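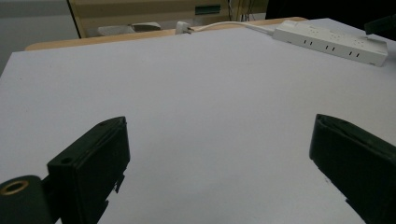 What size power strip do you need for a shared worktable?
Count the things that stay plugged in all day, then add two outlets for whatever people bring with them. For most tables a single row of outlets is enough.

Worktable and Power – Gallery

The worktable at Drostine was set up again in September, after the room had been used for storage over the summer. Hye-jin Gil planned the layout and Myung-ja Chae did most of the moving. This page covers the table with the power strip on it, and the notes below go with the picture at the top of the page. Posted January 3, 2020.

The table
Light wood, with a large white sheet over most of it. A strip of bare wood shows along the far edge. We talked about covering the whole top and decided against it. People like to have a bit of wood to set a cup on, and the sheet is easier to lift when it stops short.

The sheet
White was Myung-ja's choice. Small screws and clips are easy to find on it, and pencil marks can be seen from a standing position. The first sheet we tried came from Stusteck and was gray. It hid dust well but it also hid everything else. Replacements are kept flat behind the door – please do not roll them, they never lie down again afterward.

The power strip
White, with one row of outlets along its long side. It sits toward the far part of the table so that the near part is left for work. If you need it closer, slide it over and put it back when you are done. Please don't screw it down. We had one fixed to the old table, and every time the table was moved somebody had to go and look for a screwdriver.

The cable
It leaves the left end of the strip and goes across the top of the table toward a plug near the far edge. Keep it on that side. A cable that crosses the near edge gets caught on sleeves and chair arms. If there is slack, lay it in one wide loop. Tight coils are hard on the cable and should be undone before anything is switched on.

Behind the table
The beige unit at the back has a small green patch on the front. Leave space in front of it when you pull the table out. The dark cables hanging in the background are not part of the table setup and should not be used to feed the strip.

What can be plugged in
Lamps, chargers, laptops and the small Wadar label printer. The strip is fine for all of these at the same time. Heaters and kettles go in the wall outlets in the hallway, one at a time. The glue pot also goes on the wall. Do not plug a second strip into the first one – if you run out of outlets, ask Hye-jin and she will find you another spot.

Cleaning
Unplug first. Wipe the strip with a dry cloth and keep the spray bottle for the table. The sheet can be wiped with a damp cloth, working toward the near edge. Marker comes off with the Kong cleaner in the blue bottle, which is on the shelf by the sink. Let the sheet dry before you put the strip back on it.

Booking
The table can be booked for up to 4 hours. The sign-up page is on the door of room 43. Names only, no phone numbers. If you are going to be late, send a message so that the next person can start early. Anything left on the table overnight goes in the crate under the window, and the crate is emptied at the end of the month.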